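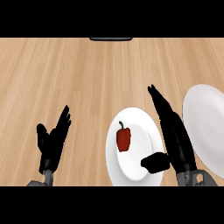 Sim demos for two-handed pick and place: how many is enough?

Posted in: Learning from Demonstration
August 1, 2019

tredness_tom
Super excited to finally be posting in here instead of lurking! I've been recording teleop demos in sim with the two black hands, and the task is as plain as it gets: move the red pepper from the centre plate to the plate on the right. I'm up to 81 keepers and I'm having a ridiculous amount of fun with it.

My question is when to stop. Broreo's starter notes say a few dozen per task, but my policy still dithers over the first plate. Do I keep recording or is something off with what I've got?

kettlepond
Welcome! Love a vegetable task. Which hand are you grabbing with? In your pic the right one has its thumb out over the rim of the plate and the left is just hovering there open. If the left never does anything I'd park it in the same spot every time. Mine used to drift all over and the model picked up on the drift.

tredness_tom
Right hand does the lot. The left wanders a bit, guilty. Never thought of it as data!

duggan_flats
Going to disagree with kettlepond. Let it wander. If every demo has the left hand frozen, the first time it starts a few centimetres over at test time the whole thing falls to bits. I had 1,133 demos of a cup task with a parked hand and ended up redoing the lot in February. Learned heaps, but crikey.

kettlepond
That's a start pose problem though. You can vary where it starts and still keep it still during the grab. Wandering halfway through is just the operator getting bored.

duggan_flats
Fair, I'll give you that one. Vary the start, hold it steady after that.

mossy_axle
Can I ask about the view? The near plate runs off the bottom and the target plate is half out on the right, with the fingers in front of its edge. If that's what the policy sees, no wonder it dithers. There's all that bare table up top doing nothing for you. Tip the camera down and shift it over a touch.

tredness_tom
Ohh. That is the policy's view, yes. I'd been steering off a second, wider window so I never noticed. That's a great catch!

duggan_flats
Not sure I'd move it yet. You'd be throwing out 81 good demos.

mossy_axle
It's sim! If he saved the joint states he can replay them and render from a new angle. Zaltach does it from the export menu, takes me a coffee's worth of time.

tredness_tom
I did save the states. Trying it tonight.

kettlepond
While you're at it, do you move the pepper between demos? Mine gets dropped in 4 zones on the plate and turned a random amount each time. Made a bigger difference than doubling the count.

tredness_tom
It moves a little but it's nearly always upright. I'll add some lying down.

duggan_flats
Yes to that, and keep a few fumbles where you recover and finish the job. People bin those and they're gold.

kettlepond
Up to 3 in every batch for me, more than that and it starts fumbling on purpose, haha.

tredness_tom
Re-rendered all of them and both plates are fully in view now. Training's going as I type. Will post the curves in the results board once it's done, and I've started a new batch with the pepper on its side. The stem makes for a lovely little handle!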